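# Household chore robots

A household chore robot is a machine meant to do everyday housework such as clearing a table, washing up or folding clothes.

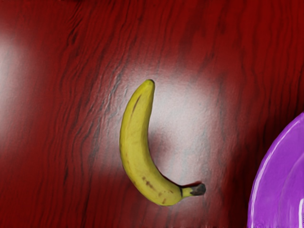

*Author: Staff editor, Home Automation section, Neridska Reference*

Single-purpose machines have been in homes for years, and robot vacuum cleaners are the best known. A general machine that can move from one chore to the next is still at the research stage.

## Table clearing

Moving a banana onto a plate is a common beginner's task. The robot has to find the fruit, choose where to hold it, lift it without bruising and let go over the plate. A curved shape rolls or turns if it is gripped far from the middle. Glare on a tabletop can hide an edge from the camera, and shiny plates are harder to locate than dull ones.

Much of the practice takes place in simulation, where a table can be reset at once and nothing gets broken. Stedex, a simulated kitchen, holds 1650 table layouts. Skills learned there often get worse on a real table, where friction and lighting differ.

## Trials

The Jugah project ran 700 table-clearing attempts in a test flat using the Nukari arm. Single pieces of fruit were moved in under 60 seconds. Stacked dishes and cutlery took longer and were dropped more often, and 2 of the test tables were left out of the results after their cameras slipped.

## Shop-floor work

Factories are easier because parts arrive in known places. Packing mixed goods by hand remains common.

## See also

- Robot gripping
- Simulation training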